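ホテル客室の固定電話は本当に不要か
地域観光演習 期末レポート(三班)

1 はじめに

「客室の電話はもう誰も使わない」という言い方を、授業でも、業界向けの記事でも何度か見かけた。私たちの班は最初、この前提をそのまま受け入れ、電話を撤去した場合にどれだけ費用が浮くかを調べるつもりでいた。ところが文献を集める段階で困ったことが起きた。「使わない」と書いてある文章はいくらでも見つかるのに、どのくらい使われていないのかを数字で示したものがなかなか出てこない。示してあっても、調査の対象や時期が書かれていないものが多かった。

そこで途中からテーマを変え、「使わない」という主張の根拠を疑うことを目的にした。結論を先に言うと、私たちの調査でも電話の利用は少なかった。ただし、少ないことと不要であることの間にはかなりの距離があり、その距離を埋める材料は今回ほとんど得られなかった。歯切れの悪い報告になるが、手元のデータから言えるのはそこまでだと考えている。

2 調査の方法

調査は二つに分けて行った。一つは学生と家族を対象にした質問紙で、過去一年以内にホテルに宿泊した人に、客室の電話を使ったか、何のために使ったかを尋ねた。回収数は118である。もう一つは宿泊施設への聞き取りで、協力を得られたのはStudsteadとDundlowの二軒だった。Studsteadは駅に近い出張客中心の宿、Dundlowは家族連れや年配の客が多い宿である。

聞き取りは四月に行った。Dundlowへの訪問は水曜日の午後で、チェックイン前の時間帯だったため、フロントの業務についても比較的長く話を聞くことができた。Studsteadのほうは時間が限られていて、用意した質問のうち後半は書面での回答になっている。二軒の回答の量に差があるのはこのためで、比較するときには注意が要る。

質問紙の配布先が偏っていることも最初に断っておく。回答者の多くは二十代前半で、家族の分は各自が実家に頼んで集めた。無作為抽出とはとても言えない。以下の数字は、この集まりの中ではこうだった、という以上の意味を持たない。

3 質問紙の結果

客室の電話を一度でも使ったと答えたのは46人だった。私たちの予想より多い。班の中では「二、三人いればいいほうだろう」と話していたので、集計した担当者がはじめは入力の間違いを疑い、全部を見直したほどである。見直しても数は変わらなかった。

用途で最も多かったのはフロントへの問い合わせで、タオルや枕の追加、空調の操作方法、朝食の時間の確認などが並んだ。次がモーニングコールである。外線にかけたという回答は一つもなかった。つまり「固定電話」とひとくくりにされているものの中で、外に電話をかける機能と、館内の人を呼ぶ機能とでは事情がまったく違う。記事などで「スマートフォンがあるから不要」と言われるとき、念頭に置かれているのはおそらく前者だろう。後者がスマートフォンで置き換えられるかどうかは別の問いである。

自由記述には「フロントの番号を調べるのが面倒なので部屋の電話を使った」「自分の携帯からかけると通話料がかかる」といったものがあった。一方で「受話器に触りたくない」「どのボタンを押せばフロントにつながるのか分からなかった」という否定的な意見もあり、こちらは二十代に集中していた。使い方が分からないという回答は見過ごせない。使わない人の中には、必要がなかった人と、使いたくても使えなかった人が混ざっているはずで、利用率だけを見ているとこの二つは区別できない。私たちの質問紙もここを分けて尋ねておらず、設計の失敗だったと反省している。

4 聞き取りの結果

Studsteadの担当者の話では、客室からの内線は夜の十時を過ぎてからが目立つという。内容は空調と隣室の音に関するものが中心だそうだ。件数の記録は取っていないとのことで、「目立つ」が何件を指すのかは確認できなかった。同館ではFallahiという客室用タブレットの導入を検討した時期があり、見積もりまで取ったものの見送っている。理由を尋ねると、端末の費用よりも、充電や更新といった日々の手間を誰が引き受けるのかが決まらなかったからだという回答だった。

Dundlowは逆に、一部の客室で電話をなくし、ロビー階の共用電話と案内カードで対応する試みを行ったことがある。試みは一つの季節で終わった。終えた理由について、館の説明は「お客様の声を受けて」というものだったが、どのような声が何件あったのかは資料が残っていないとのことだった。撤去に反対する側の根拠もまた、はっきりした数字ではなかったわけである。賛成派の記事を批判するなら、ここも同じ厳しさで見なければ公平でない。
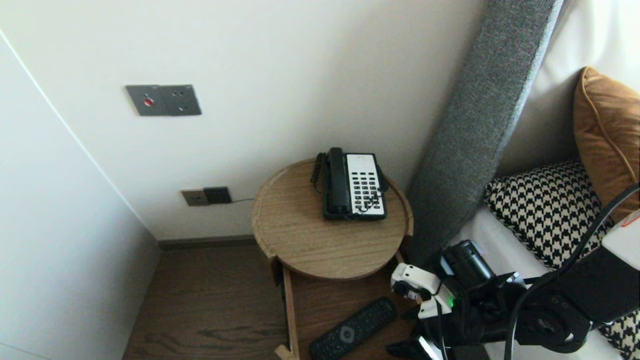

図1 ベッド脇の丸テーブルに置かれたコード付きの固定電話。下の棚にはリモコンがある。

電話の置き場所についても少し触れておきたい。ベッドのすぐ脇に電話を置くのは多くの施設で見られる配置で、横になったまま手が届くという利点がある。体調を崩したときを考えると、この利点は小さくない。ただ、枕元は眼鏡、飲み物、充電中のスマートフォンなどが集まる場所でもあり、質問紙には「電話が邪魔で物が置けない」という不満も書かれていた。家具の大きさと電話の大きさの組み合わせは、利用率の議論ではまず出てこない話題だが、客の側の印象にはかなり影響しているように思われる。

5 「撤去で節約できる」という主張について

撤去論の柱は費用である。業界向け資料を出しているClatettiの提案書では、100室規模の施設をモデルに、電話機の保守と交換機の維持にかかる費用が削減できるとしている。私たちはこの試算を追いかけてみたが、納得できない点が残った。

第一に、交換機を完全に止めることを前提にしている。フロントと厨房、清掃の詰所の間の内線も同じ設備を使っている施設では、客室の電話機を外しても設備は残る。その場合、減るのは電話機の保守分だけになる。

第二に、代わりの手段の費用が小さく見積もられている。メッセージアプリで問い合わせを受けるなら、返信する人が要る。電話なら三十秒で済むやりとりが、文字では何往復にもなることがあるだろう。Dundlowでの聞き取りでも、夜間は一人でフロントに立っているため、画面を見続けるのは難しいという話が出た。提案書はこの人件費に触れていない。

第三に、緊急時の扱いが一行で済まされている。スマートフォンの電池が切れている、海外からの客で通信契約がない、画面の操作が難しい、といった場合にどうするのかが書かれていない。頻度は低いのかもしれないが、低いから考えなくてよいという種類の問題ではないだろう。

とはいえ、提案書のすべてを退けるつもりもない。古い電話機は部品の確保が難しくなるという指摘には説得力があり、いつまでも現状を続けられると考えるのも根拠のない楽観である。

6 考察と残された課題

今回の結果をもって「客室の電話は必要だ」と主張することはできない。回答者は偏っており、施設は二軒だけで、どちらも内線の件数を記録していなかった。使ったと答えた人が、電話がなければ本当に困ったのかどうかも分からない。フロントまで歩いていけば済んだ用件も多かったはずである。

一方で「誰も使わない」という言い方は、少なくともこの集まりには当てはまらなかった。外線の利用がないことを内線の利用もないことのように語る文章は、今後は疑って読むべきだと思う。私たち自身、最初の計画書では同じ書き方をしていた。

続けて調べるなら、まず内線の記録を一か月だけでも取らせてもらえる施設を探したい。時間帯と用件が分かれば、モーニングコールのように自動化しやすいものと、人が出なければ困るものとを分けて考えられる。質問紙のほうは、「使わなかった」の中身を、用がなかった、方法が分からなかった、別の手段を使った、の三つに分けて作り直す必要がある。年配の回答者を増やすことも課題で、これについてはDundlowから、館内のアンケート用紙に設問を加えてもよいという返事をもらっている。設問の文案は次の学期の班に引き継ぐ予定である。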